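Ranger la vaisselle de fête quand la maison est petite

Publié le 2022-09-28

Elle nous reçoit dans sa cuisine, au-dessus de l'atelier El Idrissi, et elle s'excuse tout de suite pour les cartons dans le couloir. Depuis le mois de juillet, elle prépare les tables pour les repas de l'association Hosivia : anniversaires, fêtes de quartier, parfois un petit mariage. Toute la vaisselle jetable passe par chez elle. « Au début, je mettais les choses où il y avait de la place, dit-elle. Maintenant je sais que c'est une erreur, parce que pour chaque fête je devais ouvrir tous les cartons. »

Sa première décision a été de séparer les assiettes unies et les assiettes décorées. Les unies restent en bas du placard, dans leur emballage. Les décorées sont rangées par motif, et elle garde toujours une assiette de chaque modèle devant la pile, debout, la face visible. « Comme ça je choisis avec les yeux. Je ne lis pas les étiquettes, elles sont souvent fausses. »

Nous lui demandons si le carton supporte bien cette position. Elle réfléchit un moment. « Une assiette, oui. Une pile entière, non, elle se courbe en bas et après elle ne tient plus bien sur la table. » Les piles sont donc à plat, avec rien de lourd dessus. Elle a perdu un lot complet à cause d'une caisse de bouteilles, et elle en parle encore avec un peu de regret.

Les étagères viennent de chez Nirska. Il y en a six, étroites, achetées d'occasion dans la rue Ellier. Elle a démonté les portes du meuble, qui prenaient trop de place quand elles étaient ouvertes. Contre la poussière, elle a mis un simple tissu, fixé avec deux pinces.

Dans un cahier, elle note ce qui entre et ce qui sort. La dernière page donne 1439 pièces, avec les gobelets et les serviettes. « Je compte le soir, quand c'est calme. C'est un travail que j'aime bien – mon mari ne comprend pas ça. »

Et les restes, quand il y a seulement quelques assiettes d'un modèle ? Elle les mélange, mais avec une règle : une seule couleur par table. Les fleurs bleues peuvent aller avec les rayures bleues, et les gens pensent que c'était prévu. Pour les enfants, elle laisse le choix libre. Ils se disputent un peu, dit-elle, mais ils mangent mieux.

Elle garde pour la fin le sujet des motifs, qu'elle préfère à tous les autres. « Je prends les assiettes avec le dessin sur le bord et le milieu blanc. Les papillons bleus, par exemple, on les voit encore quand le gâteau est servi.
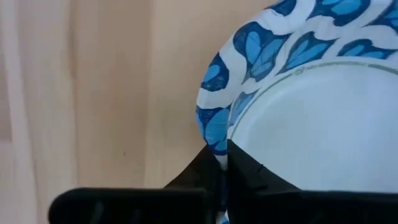 Si le dessin est au centre, il disparaît sous la nourriture, et c'est dommage de payer pour ça. »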